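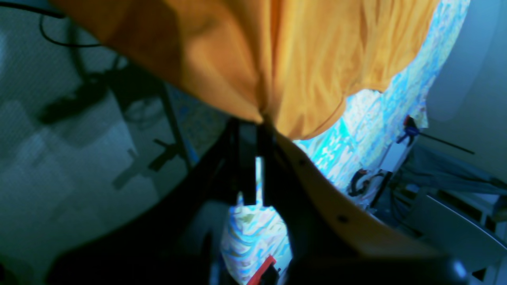

We had been meaning to get out to the Stetlow textile fair for years, and this fall we finally packed sandwiches and went. It's 35 miles from our door, most of it on the pretty road through Traltport, where we stopped for coffee and stayed far too long (there was pie).

The fair fills the old Sedura mill, a long brick building down by the river. Parking was five dollars and a bit muddy, so wear sensible shoes. The ground floor is all yarn and fleece, and I could happily have spent the day there, but my sister wanted the dye talk upstairs and I'm so glad she dragged me along! The speaker took us through madder, onion skins and walnut hulls, and passed around little swatches that smelled faintly of the barn. I wrote down four recipes and can read two of them.

After lunch we wandered over to the household linens, which is where my budget fell apart. So many napkins and runners, and such lovely warm colors this year – rust, mustard, a deep brick red.
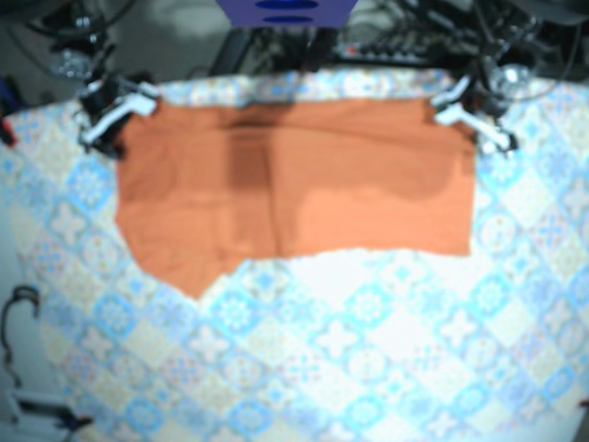

Terracotta cloth on a patterned tablecloth.

The Noiphan weavers had the back hall with their floor looms, and one of the ladies let me throw the shuttle a few times. I was slow and my edges wobbled, but she was very kind about it. They run a beginners' weekend in February, and I've already put my name on the list.

We came home with two table runners, a bag of gray fleece and a 100-gram skein I have no plan for. Admission is eight dollars, and the soup sells out early.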